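Key Holder Wanted for the Clulham Guest Rooms

Do you like knowing which key opens which door? We'd love to meet you! Clulham has 12 guest rooms and a shared lounge, and we need a part-time key holder for mornings from March onward. You'll hand out keys, take them back, and keep the lounge ready for people who arrive early and want a sofa to fall into.

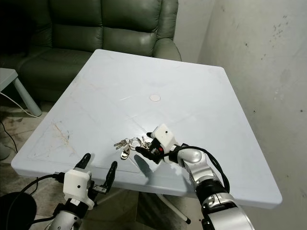
What you'll do

Sort returned bunches and match them against the key book (it's a paper book, and we're fond of it).
Swap worn split rings for new ones.
Wipe down the lounge table, which gets marked quickly. Keys go on the table at handover so both people can look at them together, and a bunch may have silver and gold-colored keys mixed.
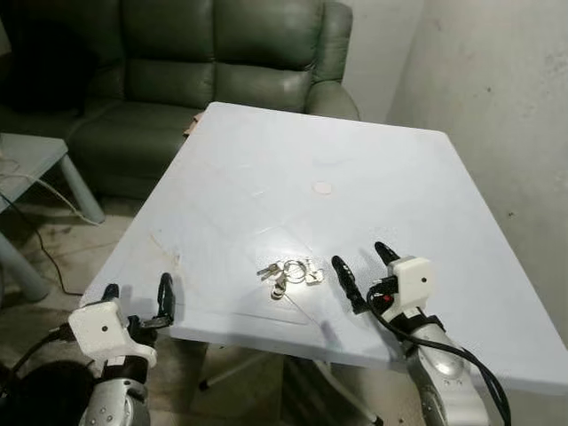 What we're looking for

Patience with small metal things, a friendly hello, and decent handwriting. No hotel experience needed. If you've worked a front desk, a library counter or a school office, you'll feel right at home. You should be fine with stairs, as there are 2 flights and no elevator.

Pay and hours

$288 a week for four mornings, with breakfast if you want it (the rolls are very good).

How to apply

Write a few lines about yourself to Tímea Rácz at the Clulham front desk, or drop a note in the box by the door. Come by and see the lounge first if you like!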